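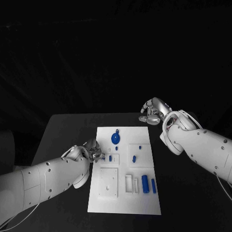 Hesovo Base Set-up Guide, page 7

Section 4: Getting your odometry to tell the truth

Right, so your Hesovo base is bolted together, the battery's charged and you've got the Falo driver building without errors (if you haven't, go back to Section 3, I'll wait). Now we're going to teach the thing how far it has rolled. I love this part! It's fiddly, but it's the first time the base feels like a robot and less like a heavy tea trolley.

Everything in this section assumes ROS 2 on the base computer and a second machine on the same network. I use an old laptop with a cracked hinge. You'll also need a tape measure, masking tape, a marker and a clear stretch of hard floor. Carpet makes the numbers wander all over the place, so borrow a hallway if you have to.

CAUTION: The base weighs more than it looks and it will happily drive over your foot. Keep the e-stop in your hand for every step below, including the ones where you're sure nothing is going to move.

4.1 Check the encoders first

1. Put the base up on blocks so both drive wheels are off the floor.

2. Turn on the main switch and wait for the status light to go steady green. A slow blink means it's still starting up.

3. Start the Falo driver with the bringup launch file, then open a second terminal and echo the wheel ticks topic.

4. Turn the left wheel forward by hand. The left count should go up. Now do the right one.

5. If a count goes down when you roll the wheel forward, open falo_base.yaml, find the invert line for that side and flip it. Save, restart the driver, try again.

Note: If both counts change when you turn one wheel, you've got the encoder cables crossed at the board. Swap them there and leave the yaml alone. I once fixed this in software, was very pleased with myself, and then spent a whole afternoon wondering why the base turned left every time I asked for right.

4.2 The straight line test

Take the base off the blocks and put it on the floor. Check the tyres while you're down there - hair gets wound around the axle and drags on one side.

1. Stick a strip of tape across the floor as your start line and another one exactly 400 cm further on. Measure it twice, once along each side of the lane.

2. Line up the front edge of the base with the start tape.

3. Reset the odometry using the reset service. You should see x, y and yaw all go back to zero.

4. Drive forward slowly with the keyboard teleop until the front edge reaches the second tape. Don't steer! If it drifts a bit, let it drift.

5. Write down the x value. ROS gives you metres, so a perfect result would be 4.0.

6. Do it again until you have five runs you're happy with, then take the average.

7. Divide the real distance by the average you got, and multiply wheel_radius in falo_base.yaml by the answer.

8. Restart the driver and do one more run to check.

Most bases come out a touch long or short at first and settle down after one correction. If yours needs a third go, look for wheel slip before you touch the number again. Aparecida Vieira, who wrote the first version of this section, used to chalk the tyres and look at the marks on the floor. Messy, but it works a treat.

CAUTION: Leave the speed limit at its default of 200 mm per second until you've finished 4.3. Going faster at this stage only gets you worse numbers and a dent in the skirting board.

4.3 The spin test

Wheel radius takes care of going straight. Turning depends on wheel_separation as well, and the figure in the supplied file comes off the drawing, so treat it as a starting point.

1. Put a bit of tape on the floor and a matching bit on the front of the base, so you can tell when it's come back to where it began.

2. Reset the odometry.

3. Spin the base on the spot, anticlockwise, for five full turns. Count out loud. I mean it, I lose track every time someone talks to me.

4. Stop when the two bits of tape line up again and write down the total yaw from the Falo yaw counter topic. Don't use the ordinary pose here, as it wraps around at half a turn.

5. If the counter says you turned further than you really did, make wheel_separation a little bigger. If it says you fell short, make it smaller.

6. Repeat clockwise.

If the two directions disagree badly, one tyre is probably more worn than the other, or the battery tray has been slid off centre. Both are covered in Section 9.

Note: The separation is measured between the middles of the tyre treads and not the outside faces. Mine ended up at roughly 700 mm with the wide axle kit fitted. Narrow bases will be well under that, so please don't copy my number.

4.4 Save your work

1. Copy falo_base.yaml somewhere that isn't the base. A driver update will replace it.

2. Put the serial number of the base in the file name if you have more than one. Ilir Jurić has two that look identical, and they've swapped settings more often than he'd like to admit.

3. Write the date and the floor type in a comment at the top of the file. You'll thank yourself in April when it's doing something odd on new lino.

4. Shut the driver down with Ctrl-C, wait for the wheels to release, then turn off the main switch.

If the odometry topic goes quiet partway through any of this, check the USB lead between the board and the computer before anything else. The short grey one in the box is fussy, and I've swapped mine for a longer one with a proper clip.

Next up is Section 5, mounting the lidar. Bring the small hex keys.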